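Textile Care and Finishing
Unit 3: Soil, Water and Detergent
Instructor: Yae Nishimura

Reading for Friday: Kvaran, chapter 2, up to the section on bleaches. Bring your notes from the Doscombe visit.

1. Kinds of soil

Soil on clothing falls into a few groups. Some of it dissolves in water, like sugar, salt and sweat. Some does not dissolve but can be lifted off, like clay and soot. Oils and fats need a detergent. Protein stains such as egg and blood set with heat, so they go into cool water first.

2. What a detergent does

A detergent molecule has one end that is drawn to water and one end that is drawn to oil. The oil ends gather on the greasy soil, the water ends face out, and the soil comes away in small droplets that stay suspended until the rinse. Too little detergent and the droplets settle back on the cloth. This is called redeposition, and it is a common cause of graying in white cotton.

3. Water temperature

Most of our lab work is done at 40 degrees C. Enzyme detergents work well there, and most everyday dyes hold. Wool is a separate case -- see Unit 5.

4. Hard water

Calcium and magnesium tie up part of the detergent and leave a dull film on the fabric. Builders are added to the powder to deal with this. Sólveig Kvaran's table on page 368 gives doses by hardness. Copy the first two columns.

5. Judging the result

Compare the washed sample with an unwashed piece from the same bolt, in daylight, on a neutral surface.

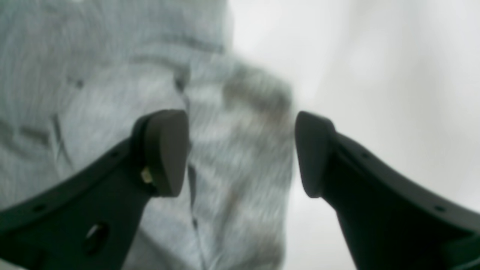
Fig. 1. Light gray fabric.

For the lab report, record the fiber, the soil, the dose and the water temperature. Reports are due at the start of the next lab.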